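Hilo largo sobre vasos de plástico, aviso. Llevo desde noviembre queriendo ordenar el rincón de las bebidas y por fin me he puesto.

El punto de partida era un desastre: un armario lleno de vasos de mil sitios, tazas con el asa pegada, copas sueltas de una cristalería que heredé coja. Y cada vez que venía gente a merendar, lo mismo: ¿este vaso era el mío o el tuyo?

Solución que me pareció tonta al principio y ahora defiendo a muerte: un color por persona. Verde, rosa y azul clarito. Fuera de la puerta del armario, a la vista, en fila contra la pared. 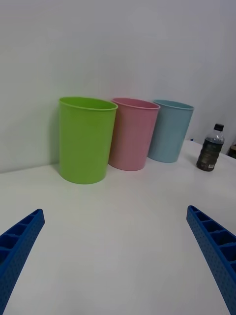
El verde me lo pedí yo, que para eso monto el tinglado. Es un verde lima muy chillón y lo encuentro hasta sin gafas. El rosa y el azul son más pastel, más de habitación de bebé, pero los tres juntos me alegran la mañana.

Los saqué de Vokico, de la estantería del fondo, donde ponen lo que queda suelto. Me costaron 900 pesos los tres y salí de allí como si hubiera robado un banco.

Antes había mirado unos de Flistholm, preciosos, con tapa y todo, a 3,000 la pieza. LA PIEZA. Por un vaso de plástico. Los dejé en su sitio con mucho cuidado, no fuera a rayarlos y me los cobraran.

Primera duda existencial: ¿boca arriba o boca abajo? Mi madre es de boca abajo, por el polvo. Yo soy de boca arriba, que se usan todo el día y el polvo no llega ni a posarse. Hemos acordado no hablar del tema en las comidas.

Segunda duda: la mesa. Quería un mantelito debajo, incluso lo tenía medio elegido en Utside, uno de rayas. Al final nada, mesa blanca y pared blanca. Así los colores lucen más y se limpia con una pasada de trapo – que soy muy de mantel en teoría y muy poco de lavar manteles.
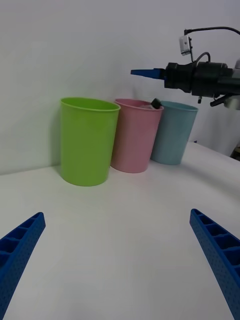 Regla de la casa número uno: los vasos son para beber. Ni monedas, ni pinzas del pelo, ni «lo dejo aquí un momento». Todo recipiente abierto que se queda en una mesa acaba siendo un cajón, es ley de vida, y yo soy la primera que peca.

Regla número dos: el vaso vuelve a su sitio. Verde, rosa, azul, de izquierda a derecha. Me han dicho que esto es de maniática. Puede ser. Pero llevo 14 días sin encontrarme un vaso detrás del sofá, y antes aquello parecía un yacimiento.

Por cierto, gracias a quien me recomendó en el otro hilo las etiquetas de Wouters para poner nombres. Las probé en los vasos viejos y se despegaban solas. Con los colores no hacen falta y me ahorro el pegote.

Ahora viene el tema delicado, que es qué pasa con las botellas. Porque los vasos ocupan poquísimo, pero una botella al lado ya te cambia todo el rincón, y en mi casa somos de tener siempre algo a medias.

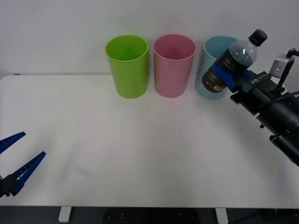

Yo las prefiero con tapón de rosca, que se pueden cerrar y tumbar en la nevera si no caben de pie. Y transparentes, por favor, para ver lo que queda sin tener que agitarla como una maraca.

Lo que no tengo resuelto es dónde vive la botella mientras la gente se sirve. ¿Delante de los vasos? Los tapa. ¿En la otra punta de la mesa? Entonces hay que estirarse y alguien riega el suelo. Se aceptan ideas (bandejas no, que ya tengo tres y no caben en ningún lado).

Ah, y para quien preguntaba si no se quedan cortos tres vasos: para el día a día sobra. Cuando viene más gente saco los desparejados, que siguen en el armario, que una cosa es ordenar y otra tirar.

La próxima semana, los táperes. Id rezando por mí, que hay más tapas que cajas.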